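Ivemdale Watch Parts Notes

README for the parts folder, version 4
Last edited September 27, 2021
Kept by Mercedes Guzmán and Ulises Quintero

What this is

Notes and photos on used smartwatches, sorted by part: case, back glass, crown, band, charger. The folder holds 800 text entries and the photos that go with them. We started it to keep our own repair bench in order, and other hobby repairers have asked for copies.

How entries are written

One entry covers one part of one watch. The fields are part, shape, finish, marks, and remarks. Use plain words for the finish, such as silver or black. If the text on a back can't be read in the photo, put "unread" in the marks field and leave the model field blank. Don't fill it in from memory.

Cases are entered without their bands. A band gets its own entry, even when it came in on the watch.

Back views

A back view should show the sensor panel and the rim of the case. Reflections on the glass are common and are not a reason to drop a photo. The sample entry for this section reads: square case, rounded corners, silver metal; dark back glass with a round sensor panel and a ring of small white dots; crown on the side; no band; marks unread.

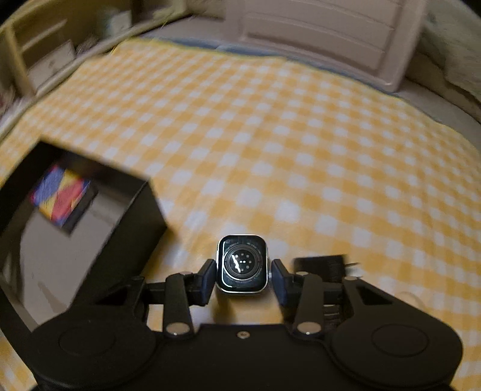

Front views

Taken with the screen off. Note chips and scratches by corner, starting at the top left.

Known problems

Entries 2 to 40 were typed before the finish field existed, so it is blank in all of them. Crown and side button were mixed up in the early files. Ulises is correcting these and expects to finish in December.

Use

Free to copy for repair and teaching. Please send corrections to Mercedes with the entry number in the subject line.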